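October, lab notebook, afternoon session on Jullau (cable work)

Finally a result worth writing up properly! The full replay of the grasp logs ran over lunch. Of 2,000 logged attempts, 1,997 parsed cleanly. The other three have broken timestamps and I've left them out until I know why.

What we changed: the old policy picked a grasp point once, at the start, and then trusted it all the way in. The new one (Botond Medve's idea, credit where it's due) re-picks the point every 25 ms from the wrist view and is allowed to change its mind right up to contact. Flat cables are where it matters most. They twist as soon as you touch them, and the old policy would close on the place where the cable used to be.

On the flat-cable subset, 263 attempts, the gain is big enough that I checked the labels twice. Still looks good. I had expected something small — this is lovely.

Less good: approaches over a drive cage are slow. The planner keeps asking for extra clearance and dithers. Botond thinks the safety margin is counted twice, once in the planner and once in Soriano. Very plausible, will look at the config.

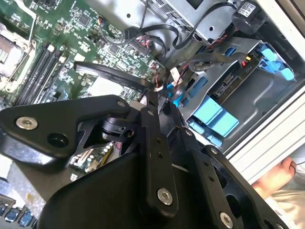
Flat black data cable in the fingertips, open desktop case. Note the bend at the held end.

That bend is the next thing. The pose estimate still assumes a straight end, so the plug angle will be off for any insertion step. Try fitting a short curve over the last bit of cable instead.

To do:
- fix or explain the three bad logs
- margin check in Soriano
- rerun with the ribbon set, same seeds
- ask Botond for his curve-fit script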